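5. Recording a table-clearing set

Read this section before you record with the Flodbridge hand-held gripper for the first time. It assumes the grip has been charged and paired as described in section 3, and that you have an account on the Carkovora upload server.

A set is a group of recordings made at one table with one list of objects. Each recording in a set is called a take. A take covers a single move, for example lifting one object and putting it down somewhere else on the same table.

5.1 Preparing the table

1. Choose a table you can walk up to from at least one side without moving a chair during the take.

2. Leave ordinary things on the table. Magazines, cups, pens and scraps of paper can all stay. The learning system needs to see target objects among other objects.

3. Remove anything that spills, breaks or has a blade.

4. Pick the target object and enter its name in the app. Use a plain name such as "mouse" or "cup". Do not enter a color unless two objects of the same kind are on the table.

5. Check the light. Daylight from a window is fine. If direct sun falls on the tabletop, lower the blind or wait.

Note: Do not tidy the table between takes. If an object has been knocked over during a take, leave it where it fell unless it has rolled off the edge.

5.2 Checking the grip

1. Squeeze the trigger fully and release it. Both fingers should close and open at the same speed.

2. Look at the ribbed pads. Replace a pad if a rib is torn or if the pad has come away from its edge strip. Pads are replaced in pairs.

3. Wipe the lens with the dry cloth from the case. Do not use window cleaner.

4. Open the preview in the app. Both fingers must be visible at the lower edge of the view. The black area below them is normal and does not need to be corrected.

Caution: Keep your other hand away from the fingers while the trigger is held. The spring is strong enough to pinch skin.

5.3 Recording a take

1. Stand at the table with the grip held in front of you, fingers open.

2. Bring the grip to the starting position. The target should be in view and the fingers should not touch anything.

3. Press the side button once. Wait for the short tone.

4. Hold still for one full second, then move toward the target at an even speed.

5. Close the fingers on the target, lift it clear of the surface and move it to the new place.

6. Lower it until it rests on the table, open the fingers and draw the grip back.

7. Press the side button again. A long tone confirms that the take has been saved.

If you miss the target, go on and try again within the same take. Up to 4 attempts are allowed. After that, stop, mark the take as "failed" and start a new one. Failed takes are kept and should be uploaded with the others.

Note: A take that runs longer than 47 seconds is split into two files. Both files carry the same take number, so you do not have to do anything.

5.4 Varying the layout

Takes that are all alike teach the system very little. After every few takes, change one of the following:

- where the target lies, for example on a pad or directly on the tabletop
- the side from which you approach
- the height of the starting position

Change only one of these at a time and choose the matching entry under "Layout" in the app. Larger objects such as speakers and magazines may stay in place for the whole set.

Both views have the fingers open at the near side of the table. The mint-green object is on the mouse pad in the first and to the right of the pad in the second.

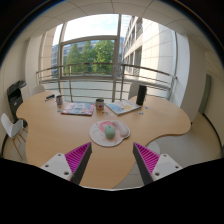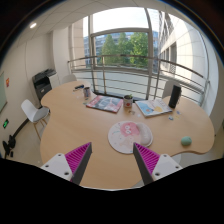

5.5 Reviewing and uploading

1. Place the grip in its stand and connect the cable.

2. In the app, open "Review" and play the first and last take of the set. If the fingers are blurred in either one, clean the lens and record the set again.

3. Delete any take in which a person's face, a badge or a readable computer screen can be seen.

4. Select "Upload set". A set of 113 takes needs almost 500 megabytes of free space on the phone while it is being packed.

5. Leave the app open until the status changes to "Received".

Caution: Do not unplug the grip while the status reads "Packing". The set can be damaged and cannot be repaired afterward.

If the upload stops, reconnect and select "Resume". Takes that have already been received are not sent a second time. For sets that still do not go through, write to Ottilie Ortner at the Ralberg office and include the set number. Requests for replacement pads and cables go to Keegan Turcotte.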